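Ketchup waste at the Vellport dining hall: final report
Food Systems 2, group project

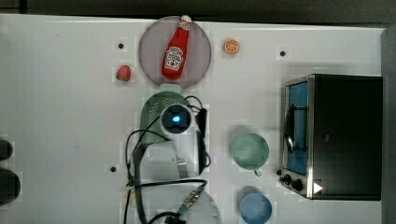

We wanted to find out how much ketchup the hall throws away and if bottles waste less than packets. Background first. The hall switched to single packets three years ago, mostly for cleaning reasons (that's what the kitchen told us, no document on it). Before that it was squeeze bottles on every table. Students still complain. So the question seemed worth a semester.

Method. Packets were collected from the tray return at lunch only, 13 lunches in October. No dinners, we didn't have people for it. Sorted into unopened, half used and empty. Bottles were tried in the small room by the Nitside entrance for the last week, one per table, 16 tables. Bottles weighed before and after on the kitchen scale.

Results, packets. 1,299 packets collected in total. Of these 1,145 were opened, the rest went in the trash sealed. That's 154 perfectly good packets. We did not expect so many sealed ones. People grab a handful at the counter and don't go back. Tuesday was worst, it's fries day. Half used packets were harder to judge and two of us sorted them differently at first, so we redid the first batch.

Results, bottles. Less clean. Weighing tells you what left the bottle, not what got eaten. We tried scraping plates and gave up after the second lunch, too slow and the line backed up. So for bottles we only have use per table and not waste. This is the biggest hole in the project and we know it.

What people said. Short survey at the door. Most liked bottles better. Main complaint was sticky caps, then the watery bit that comes out first. A few said they'd never touch a shared bottle.

Cost. Purkby sells both kinds to the hall but we couldnt get the contract price, so no cost table. The Nugroho report from last years class has a price section but it's for mustard and the sizes don't match.

Problems. Started late. Lost one bag of packets before it was counted (not in the totals). The small room has a diferent crowd from the main hall, more staff, so comparing the two isn't really fair.

If someone picks this up: do dinners too, weigh plates from day one, and ask the kitchen to move the packets to the end of the counter for a week and see if the sealed pile gets smaller. We ran out of time for that one.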